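Grilto Two-Arm Tidying Station
Product overview

The Grilto station is supplied by Rurngate to training centres, sheltered workshops and research kitchens wishing to assess how far a machine can take over routine chores. It comprises 2 arms with interchangeable fingertip pads, a control cabinet and a library of practice tasks.

Prospective purchasers are advised to read the statement of present ability before placing an order. The station sorts rigid objects by colour, returns blocks to a tray and places lidded tubs on a shelf. It does not fold laundry to an acceptable standard, and it should not be given glassware or knives. Coloured blocks remain the recommended starting material for all new sites.

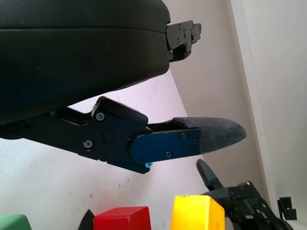
Tyson Fortin wrote to us that his workshop had hoped for a machine to clear the benches at the end of a shift, and that a trained person still does it in a third of the time. He would nevertheless keep the station for sorting returned parts, a job his staff are glad to give up.

Rurngate accepts this assessment. Unattended use in a home or on a shop floor is not supported under the current licence. An operator must be present and within reach of the stop control.

Supplied with each station:
Fingertip pads, 3 pairs
Practice tasks, 9
Operator training, 2 days on site

The Pestik software update, due in August, will add wiping of flat surfaces.

Enquiries and demonstration bookings: Pavithra Unnithan, Equipment Sales
Page last revised May 22, 2024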